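About Arkton Marsh Reserve

Arkton Marsh Reserve covers 900 acres of wetland, wet meadow and low woods on the east side of Gonddale. We are a nonprofit, and we own the land outright except for a strip along Montes Creek that we lease from the county. The reserve is open every day from sunrise to sunset. Entry is free and so is parking.

What we do

Most of our work is looking after water. The marsh was drained for hay and later for corn, and the old ditches still pull water off the land faster than we would like. Our staff block ditches, repair the two main gates and adjust levels through the year for nesting birds. We also mow the wet meadow once each August, after the bobolinks have left, and cut back willow in the winter.

The rest of our work is with visitors. We run guided walks, school programs and a small exhibit room at the Fendberg Road entrance. The exhibit covers the history of the drainage, the birds and frogs found on the reserve, and how peat forms. Restrooms and drinking water are at the same entrance.

Trails

The boardwalk loop is 2 miles long, flat, and wide enough for wheelchairs and strollers. The woods trail is longer and can be muddy into early summer. Dogs on a leash are allowed on the woods trail but not on the boardwalk. Bikes are not allowed on either one.

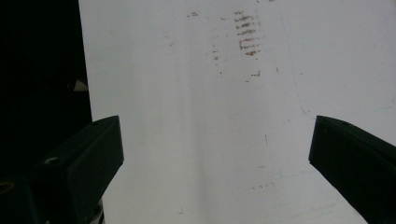
One Gonddale parent wrote to us after a school visit that her son had been asking to go back ever since he heard the bitterns, and that she wished the morning program ran longer than it does. We have since added an afternoon session on the same topic for grades three through five.

School and group visits

We can take up to 60 students in a morning, split between the boardwalk and the exhibit room. Groups should book at least two weeks ahead. There is no charge for public schools in the county - other groups pay a flat fee of $200, which covers a guide and use of the room. Please bring boots and a change of socks.

How we are funded

Member dues pay for most of the running costs. The remainder comes from group fees, state habitat grants and the sale of hay from the August mowing. A yearly report is kept at the front desk and we will mail a copy to anyone who asks.

Page last updated 23 Oct 2026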